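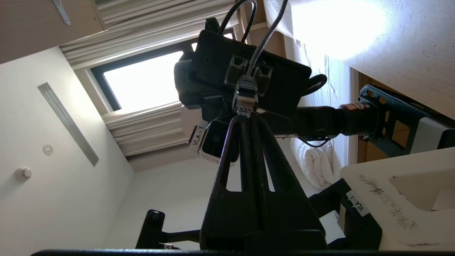

4.2 Where the second half goes wrong

Viewers forgive a slow start more easily than a careless restart. Of the 1151 comment cards collected at the Jandthorpe and Plemulness screens, 293 complained about the film after the interval, and very few of those had a bad word for what came before it. The film in question, Tôn, runs long and changes its mind partway through: a road story becomes a courtroom story, and the songs, which had been doing most of the work, stop. We call the point where the two stories meet the join. A good join resembles the clear plug in Figure 1, with its gold contacts on show and a dark gray cable looping up from it: a small part, easy to overlook, on which a good deal depends. In Tôn the join is a title card reading "Later."

We coded each card for the moment at which patience ran out. Jandthorpe viewers tended to name the title card itself. Plemulness viewers held on until the second lawyer, possibly helped by the better seats. Cards that praised the photography were counted as favorable even where the praise was plainly meant as an insult to everything else, a rule we regret but applied evenly. Walkouts were harder to code, as people leaving a theater seldom stop to fill in a card.

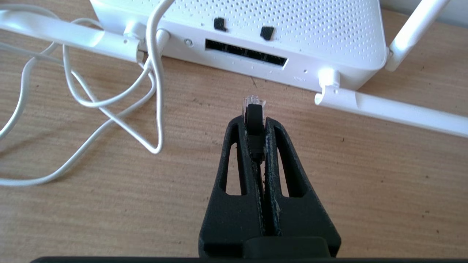 One viewer at Arkthorpe, where we ran a later screening in August without an interval, objected to the whole idea of a join and told us that the film had been "two films from the first shot," and that a break for ice cream had merely given people time to notice. We take the point seriously. The Arkthorpe cards do complain less about the second half, but they complain more about length, and several complain about the ice cream. Removing the interval may therefore have moved the irritation without reducing it.

A harder problem is that our coding scheme assumes viewers know when they stopped enjoying themselves. Many wrote their cards in the lobby, after talking to whoever they came with, and some pairs of cards agree down to the adjectives. We kept both cards in such cases — throwing one out would have meant deciding whose opinion it was.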